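Natstead notebook, garment folding
15 May 2022
Posted by the folding bench, Wysocka building

OK, catching up on the notebook before I forget what I meant by half of last week's scribbles (the page with the coffee ring is mine, sorry).

Big one first: the Skukell arm on line two did its first full shift on flat stuff. Pillowcases and tea towels only, 1286 pieces, and the late crew spent most of the shift feeding and checking instead of folding. My wrists are all for it! But I did notice how quiet the bench got. When we fold, we stand across from each other and talk. When you feed the machine you're facing the hopper with your back to everybody, and by the end of the night I'd hardly said a word. I've asked if the hopper can be turned around. Bikalent say the guard rail is bolted for this side and they'll look at it in June.

Pay grades came up again at the bench. Folding is a skill grade, feeding isn't, and so far what we have is "nobody's grade changes during the trial." Fine, but I want it on paper, and I've said so twice now. Same with the target. If it stays at 1000 a shift for hand folding and all the easy pieces go to line two, then what's left for us is the coats and the fitted sheets, and you can't do a padded coat at pillowcase speed.

Which brings me to the puffy stuff. This is where I think we'll be busy for a good long while. Quilted things don't stay where you put them, the layers creep, and a pinch that's fine on a towel just slides over nylon. Hand grippers with the blue pads are what we're on for these. My own notes so far: go for the thick part of the bundle and let the pads come in level, then close slowly. Grabbing by a loose corner undoes the fold. Also 22 minutes is my limit before my thumb wants a rest, so please let's swap over more often.

Still to do: new pads for the drawer, ask about the hopper (again), relabel the coat bin.

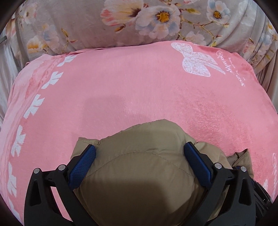
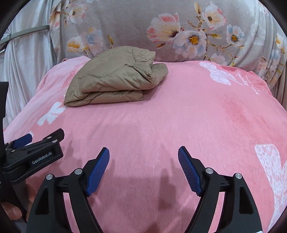

Khaki padded piece on the pink blanket. Gripper closed on it in the first, jaws open in the second.

Recent entries
Hopper jams and what was in them
Fitted sheets, round three
Line two: who to call on nights
Why bin 1901 is always full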